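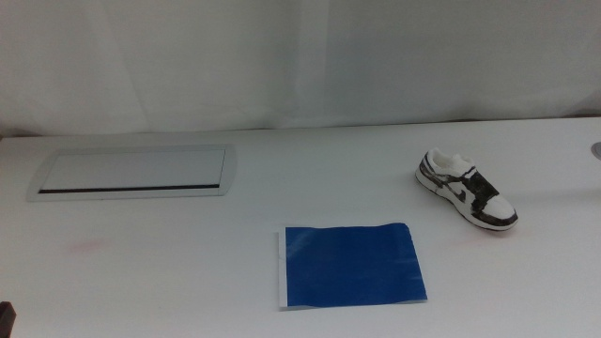 So I'd been stuck in the Brelville for ten minutes and I still hadn't found the blooming key.

I should say it was my birthday, and the whole thing was Njoroge's idea. Njoroge Bakilana loves a puzzle trail the way other people love their dogs. He'd booked us on one that ran all over the old town, murder at the Hotel Brelville, clues in shop windows, the lot. The dead man was a clockmaker called Hagedorn, and whoever solved it first got 600 points and a bottle of something fizzy.

There were four suspects and I'd already decided it was the widow. She had a lovely hat. You don't wear a hat like that unless you've done something.

"You can't accuse someone over a hat," Njoroge said, and went off to read a plaque. 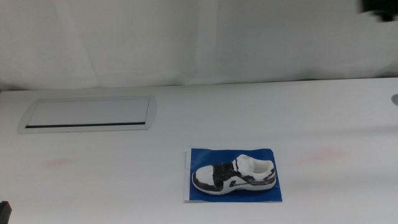 I went upstairs by myself, which the leaflet said not to do (I'd only skimmed the leaflet). Room 421 was open. Inside was a bed, a wardrobe and a very tall man in a grey suit, sitting with his hands on his knees.

"Are you part of it?" I asked.

"I am Vinzenz Hofstetter," he said, as if that settled it. "You are late. I've been waiting since July."

Well, I thought he was marvellous! Best actor of the afternoon by miles. I got my pencil out and asked where he was when Hagedorn died, and he told me – the night ferry to Isberg, with 900 crowns sewn into his coat, and the clockmaker in the next cabin, coughing.
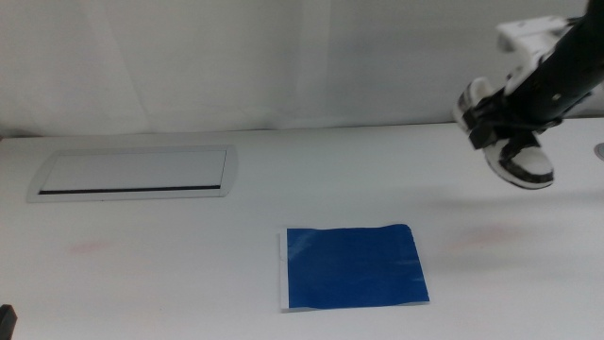 I wrote it all down. He even spelled Isberg for me. Then he held out a little brass key, and it was freezing, like it had been in somebody's icebox, and I said thanks very much and ran down to show Njoroge.

He turned it over a few times. Then he turned over the suspect sheet. Widow, nephew, cook, priest.

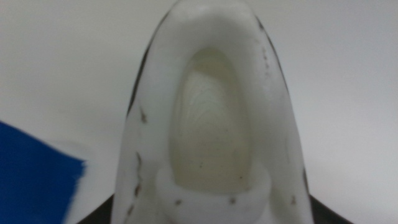

"Who's Hofstetter?" he asked.

"The one in 421, with the ferry," I said.

Njoroge looked at the board behind the desk, where the room keys hung in their rows. They stopped at 420. The hook after that had been painted over, and the key in his hand was starting to drip.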